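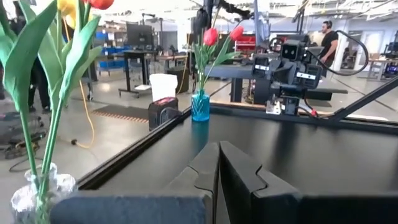 *Red and yellow tulips in a glass vase.*

# Jidamness

Song and interval timings for Hindi films released on home video, logged by hand from disc and tape.

Last revised March 2022. Maintained by Reshma Motaung.

## What's in it

One row per song sequence, plus one row per interval card. The set covers 393 films. Most were watched on DVD or VCD. The rest came from VHS tapes out of the old rental stock at Hestside Video, which sold off its shelves when it closed.

I started logging because I wanted to know how often the first song lands before the hero is introduced, and the song lists printed on the sleeves were no help. They follow the soundtrack album, which often has a different order from the film, and sometimes lists a song that was dropped.

The timings are text only. There is no audio, video, artwork or lyrics in the repository, and please don't open pull requests that add any.

## Files

- `songs.csv`: the main table, 13 columns
- `films.csv`: one row per film, with title, year and edition
- `editions.csv`: what is known about each disc or tape
- `notes/`: plain text notes, named by film ID, for the odd ones
- `CHANGES.md`: what changed and when

All files are UTF-8 with commas and Unix line endings. Excel will try to turn the timings into times of day. Import the timing columns as text.

## Columns in songs.csv

| Column | Meaning |
|---|---|
| `row_id` | Unique, never reused |
| `film_id` | Matches `films.csv` |
| `edition_id` | Matches `editions.csv` |
| `kind` | `song`, `reprise`, `title`, `interval` |
| `order` | Position in the film, starting at 1 |
| `start` | h:mm:ss from the first picture after the distributor logos |
| `end` | Same clock |
| `title_rom` | Romanised opening words |
| `setting` | One value from the list below |
| `weather` | `rain`, `snow`, `dry`, `unclear` |
| `lip_sync` | `yes`, `no`, `mixed` |
| `costume_changes` | Whole number, blank if not logged |
| `logger` | Initials |

`setting` takes one of: `home`, `street`, `club`, `stage`, `temple`, `hills`, `water`, `vehicle`, `abroad`, `mixed`. Use `abroad` only if the story puts the characters in another country. A couple who are suddenly on a Swiss hillside and then back in Mumbai with no comment get `hills`.

## How the timings were taken

The clock starts after the logos and before the censor certificate, if there is one on the edition. A song starts at the first note of the intro music that belongs to it, even if people are still talking. It ends when the music stops or the next scene begins, whichever comes first.

Discs were played in Draltaneck, a small player script that writes a timestamp to a file on each key press. Tapes were timed with a stopwatch and then checked on a second pass. Expect tape timings to be a few seconds out. They have `T` at the front of the `edition_id` so you can drop them.

PAL discs run fast. Timings are stored as played, with no correction. If you want to compare a PAL edition against an NTSC one, the `standard` column in `editions.csv` tells you which you have, and `notes/speed.txt` has the factor I use.

## Reprises

A sad version of an earlier song counts as `reprise` if it has at least one full line of singing. A hummed tune or a flute playing the melody over a train station doesn't count. I was looser about this in the early logging and have gone back over most of it. Rows I haven't rechecked are listed in `notes/reprise_todo.txt`.

## Known problems

- 80 films have no interval row. Many discs cut the card, and on some two-disc VCD sets the disc change is in a different place from the real interval. I haven't guessed.
- Nine films are in the set twice under different editions with songs missing from one of them. This is on purpose. Filter on `edition_id` if you need one copy of each.
- `costume_changes` was added late. Blank means nobody went back to look. It does not mean zero.
- `weather` is about what falls on the performers. A storm outside the window of a dry room is `dry`. Garden sprinklers and burst water tanks are also `dry`, which some people disagree with.
- Romanised titles are not consistent. I type what I hear, and the spelling of long vowels wanders. Don't join on `title_rom`.
- The films were picked from what I could buy or borrow. The nineties are heavy, the fifties are thin, and there is next to nothing from smaller distributors. Don't use the set to say anything about the industry as a whole.

## Arellano rows

Rows with the logger initials `AR` came from the Arellano film club, who kept their own sheet for a few seasons of Sunday screenings. Their start point was the censor certificate, so I shifted their timings to match and kept the originals in `notes/arellano_raw.csv`. They recorded lip sync only as yes or no. You won't find `mixed` in those rows, even where it would be the right answer.

## Sending corrections

Open an issue with the `row_id`, the edition you watched and your own start and end times. If your edition isn't in `editions.csv`, say what is printed on the spine and the back of the case. Streaming versions are hard to use because they get swapped without notice, but I'll put them in the notes for that film.

New films are welcome in the same format. Log the whole film, including the songs you would normally skip. I merge in batches, and the next one is planned for July.

## Licence

CC BY 4.0 for the tables and notes. Draltaneck has its own repository and its own licence.

To cite: Motaung, R., *Jidamness: song and interval timings for Hindi films on home video*. Include the commit hash, as row contents do get changed.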